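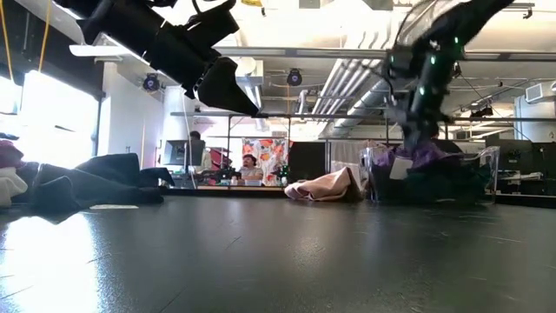
Two arms at work over the gray mat, with a clear bin on the right and dark fabric on the floor.

Fumon Listening Notes, README

Hello, and thanks for stopping by! Fumon is a set of written notes on album launches: the listening parties, the stage outfits, the cover art, and the way a record gets talked about before anyone can buy it. It grew out of a long-running music column at Grimmont, and we've tried to keep the chatty feel of the originals (typos mostly included).

What you get
286 notes in one plain text file, one note per line. Of these, 79 also carry a short comment on cover art. Each note has six fields: artist, album, city, venue, outfit, and remarks. The outfit field is often blank, sorry, as our writers sometimes sat very far back.

How it was put together
Two editors read every note and settled the genre tags between them. Spellings of album titles follow the Gonia style list, which likes capital letters a good deal more than we do. Notes from July were retyped from paper, so please be patient with the dates in those.

Known gaps
Jazz and folk are thin. Live albums sit under the Sandhu tag for now, and we hope to split them out properly.

Use
Free for study and teaching. Please mention Fumon if you quote from it.

Last updated Aug 7, 2020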